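Divided bin

A divided bin is an open-topped storage container whose interior is separated into two or more compartments by fixed or removable panels. Divided bins are used in parts storage, order picking, retail stockrooms and household sorting. They are distinguished from drawer inserts, which depend on an outer case for support, and from compartment boxes, which have a lid.

Construction

Most divided bins are moulded in polypropylene or high-density polyethylene. Sheet steel and fibreboard are also used, the latter mainly for archives and short-term storage. Removable dividers slide into ribs moulded on the side walls, and the spacing of the ribs sets the smallest possible compartment. Fixed dividers are welded, riveted or moulded with the body.

Dividers may be upright or slanted. A slanted divider gives one compartment a wider opening than its floor, so small items slide toward the base and can be reached from one side. The angle also reduces usable volume on the other side of the panel.
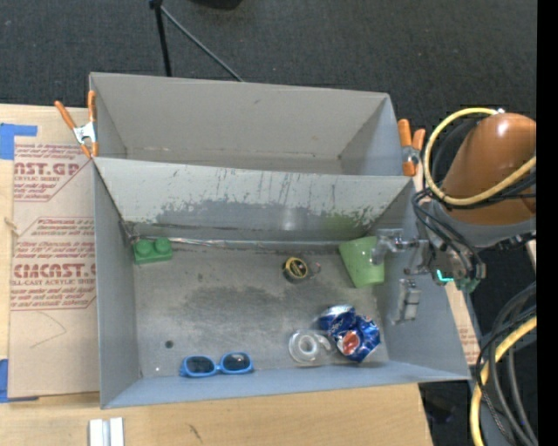 Compartments of unequal width are common where one class of item is held in larger quantity than another. The Mustow pattern, used in Canadian hardware wholesaling, places the narrow compartment at the back and reserves it for overflow stock. The Zitside pattern has equal halves and a lift-out centre panel.

Capacity and loading

Rated load depends on wall thickness, floor ribbing and whether the bin is stacked. The Baysal catalogue lists its two-compartment bins by internal volume in cubic inches, the two largest sizes being 1,188 and 1,897. Brumo bins are graded by load instead, with a maximum of 15 kg per compartment. Uneven loading can bow a removable divider and release it from its ribs.

Labelling

Labels are normally fixed to the outer front wall. In stockrooms with more than 200 bin locations, each compartment is usually given its own location code, with a suffix letter for its position in the bin.

See also: Kanban; Pallet racking; Tote box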